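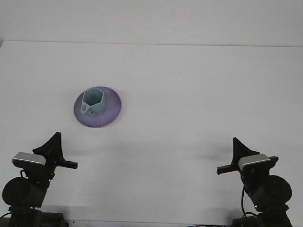 Bravoddale Community College, Intro to Product Design
Week 3 notes: cups, plates, prototypes
2026-10-16

Bring these to the bench session. Readings are on the course page (Soler chapter still to be scanned, sorry).

Cup and plate

Start with the pair. Round thing under, hexagonal thing on top. Six flat faces means each one takes the light differently, so you read the form fast, even in a pale colour. A round plate does the opposite, one smooth gradient out to the rim. Sketch both before you measure anything.

Placement. Cup off centre on the plate changes the whole composition. Try it centred as well, draw both.

Openings. Small hole low on one face, notch at the base of another. For a drinking cup the hole is obviously a problem. For a pencil cup, no. For a seedling cup, maybe useful (drainage, and the plate becomes a saucer). Write down three uses and cross out the ones that fail. Don't ask me what it's "meant" to be.

Colour: mint on violet, white table. Note how the white takes the shadow. Grey, soft edge. Pencil crayons fine for this, markers tend to go to heavy.

Wall thickness

Thin walls look nice, warp easy. Check the corners, where two flats meet. Crisp edge on screen, less crisp in the hand. Sand or leave, your choice, but say which in the write up.

Exercise (30 min)
Redraw the hex cup with four sides, then eight. Keep the height the same. Which one stacks? Which one would you want to hold?
Then design a plate it can't slide off of. Lip, recess, whatever. Rim has to stay thin.

To hand in
One page of sketches, one paragraph, about 100 words. Worth 20 marks with the Ullville assignment from June added in for those who defered.

Next week: handles. Bring a mug from home, not a favourite one.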